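Workshop notebook, August, started 09:40

Carrying on from yesterday's page. The rules for the bench arm have got out of hand (three versions pinned up, two of them in my handwriting, one with a coffee ring through the speed limit) so I'm rewriting the lot in one place. Rania Chraibi has promised to read it before it goes on the wall, and she will find things. She always does!

Today is the big book. Heavy, hardcover, lots of pages, and every rule we've got gets a proper workout with it.
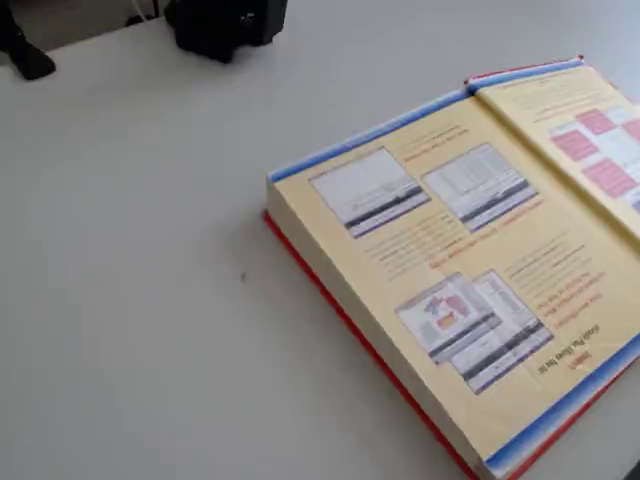

Open and closed, same bench.
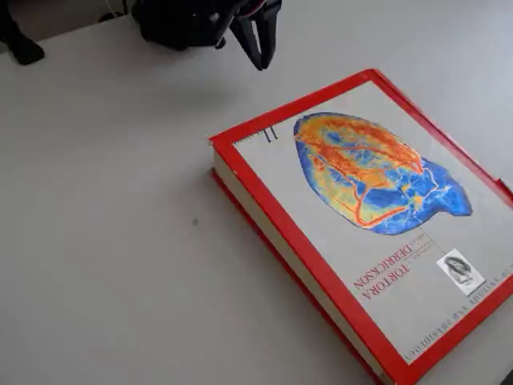
Right, the rules as they stand this morning.

Clear bench. One object on the table, and that means no mugs, no pens, no "I'll only leave my phone there a second". Cables stay on the far side behind the arm. I know this one gets moaned about. I moan about it myself.

Hands. No reaching over the table while the arm is live. Pause it, say "paused" out loud, wait for whoever is on the stop button to say it back, then go in. I'd let the saying-it-back part slide over the summer and Rania pulled me up on it, quite rightly. It feels daft when there are only 2 of you in the room. Do it anyway.

Speed. 15 per cent of maximum for anything we haven't handled before, and it stays there until both people on the bench are happy to go up. The old Troltix sheet said "slow", which meant something different to each of us, so I've crossed that out everywhere I could find it. If you find another one, cross it out too and put your initials.

Closing height. Fingertips stop 125 mm above the bench on the first approach, every time, then come down in small steps. With a thick book this matters a lot more than with the flat cartons we did for Jokance, as the top of the thing is a good way nearer than you think it is. I nearly wrote the old carton height into the new sheet out of habit. Caught it, but only on the second read.

Paper. New section, and I'm still not happy with the wording. At the moment it says "no gripping single pages, no dragging the tips across print". Rania wants "no contact with an open page without a written plan", and I think hers is better, though it'll slow us down. Question for her: does a cover count as paper? I'd say no, but I want it settled before the Sqalli lot come round with their catalogues.

Starting position. Write down whether the thing is open or shut and which way up the print is for the person sitting at the near side. Last month I had a whole page of notes that just said "book, diagonal" and they were no use to anyone, me included. (The Milia template has a box for this. We've been leaving it blank. Stop leaving it blank.)

Log. Entry number goes at the top before you start, never afterwards. We're up to 2,910 and there's a gap a little way back where I clearly thought I'd fill it in later and didn't. Can't reconstruct it now, so I've put a line through the gap and signed it.

11:20. Rania's been through the draft. She wants the stop button test moved to the top of the sheet, above Clear bench, and she's right, it's silly having it at the bottom where you only get to it once you've already switched on. She also doesn't like "happy to go up" under Speed and would rather have "both agree and both sign". Fine by me. On covers she says treat them as paper until we've got a reason to do otherwise. Bit strict, but I'll write it in.

Still to do: type this up, take the old sheets down (all of them, including the one inside the cupboard door), ask who has the laminating pouches, and order a new clipboard.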